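Calendar notes, August
Claldale shop, back bench

Started on the holiday overlap problem for the Trimgate wall calendar. The customer wants movable holidays printed for the whole run of years, and wants a flag on any page where two of them land on the same day or the same week. The old Skostadow table only lists the fixed ones, so it is no help here.

Ran the lunar conversion from midday until 4:10. Output is 2265 rows. Of those, 176 come up flagged, which is more than I expected. Opened a few by hand and most are fine. The bad ones are eight-night holidays where the script counts from the first morning and should count from the evening before.
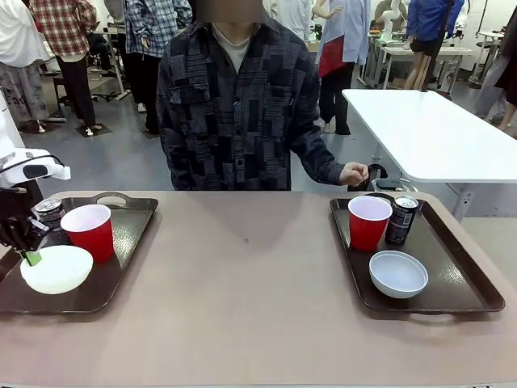 Changed the start rule to sundown and ran it again. Flags dropped to 56. Checked those against the printed almanac on the shelf. All but 21 agree. The 21 are all in leap years with the extra month, so the fault is probably in one place. Have not found it yet. Suspect the month numbering, which Amissah (the older date library) starts from spring and our table starts from fall.

Things to settle before the next proof:
- Does an evening start get printed on the evening's date or the next day? Trimgate's sample page does it both ways.
- Thanksgiving is drawn as a full-width band. If a candle night falls on it there is no room for the second icon at the current size.
- Spelling. We have three spellings of Hanukkah in the files. Using this one until told otherwise.

Tried the smaller icon on the November sheet. Readable at arm's length, muddy from across the room. The orange prints too close to the brown on uncoated stock. Went up one step on the orange and left the brown alone.
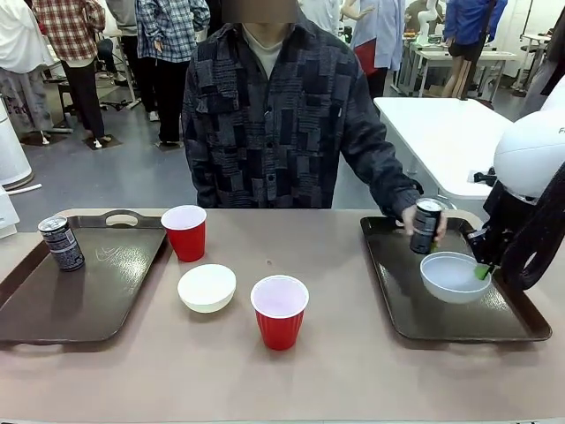
Drink can held over the tray on the right, red cup near the other one.

Still to do: rerun the leap years with the month numbers shifted, then compare against the almanac again. Do not delete the first output, I want the old flags for comparison. Paper for the second proof is under the cutter.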